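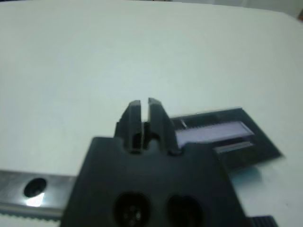

Gripper calibration, second attempt

16 April 2023

The fingers closed 2 mm short of the commanded position all last week. I blamed the Skadura driver board first and swapped it, which changed nothing. The cause was a loose set screw on the motor coupling, found after 27 open-close cycles with a dial indicator clamped to the bench.

With the screw tightened and thread locker applied, I ran 100 more cycles. The error is now below what the indicator can resolve. The fully closed position reads 942 encoder counts, and I've put that in the config file as the new zero.

Gerrit Smits at the Nistmont workshop suggested homing against a hard stop at each power-up. I'll try that in May — the current limit has to come down first, or the stop will chew up the fingertips.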